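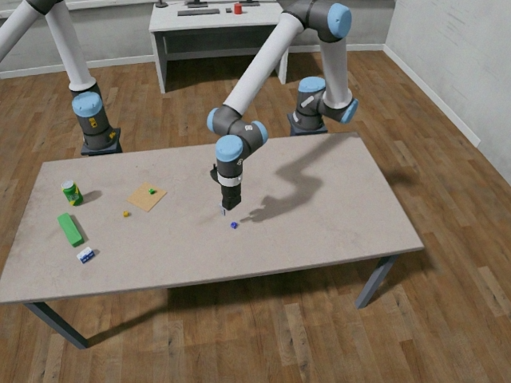
*Two robot arms behind a long table, computer rendering.*

# How to appeal against a speech or conduct ruling at your university

Most universities give students and staff a short period to appeal once a disciplinary panel has reached a decision. The steps below follow the Covari College procedure, updated September 21, 2018. Check your own handbook before you start, as time limits differ.

## 1. Find the decision letter

The appeal period runs from the date on the letter, and the day you opened it doesn't count. At Covari you have 36 days. Purba allows 40, but only for staff.

## 2. Work out your grounds

Panels will not rehear the case. You need at least one of these:

- the procedure was not followed
- new evidence has come to light
- the penalty is out of proportion

Disagreeing with the outcome is not a ground. If your case concerns something you said or posted, look up the free expression policy and note the paragraph numbers. At Covari the one most often quoted is paragraph 114.

## 3. Ask for the case file

Write to the registry and ask for everything the panel saw, including screenshots, witness statements and the minutes. Files can run to 163 pages, so ask for a digital copy with page numbers.

## 4. Write the statement

Use a separate heading for each ground. Under each one, say what happened, which rule applies and where the proof is in the file. Keep it to four pages. Don't comment on the character of the person who complained.

## 5. Send it

Email the form, the statement and your evidence as one PDF. Ask for a receipt and keep it.

Students at the Wurnico campus must send theirs to the Dandosov office, which handles appeals for both sites.

## While you wait

A penalty normally stays in force during an appeal. If you are suspended and have exams in February, ask in writing for permission to sit them. This is a separate request and has its own form.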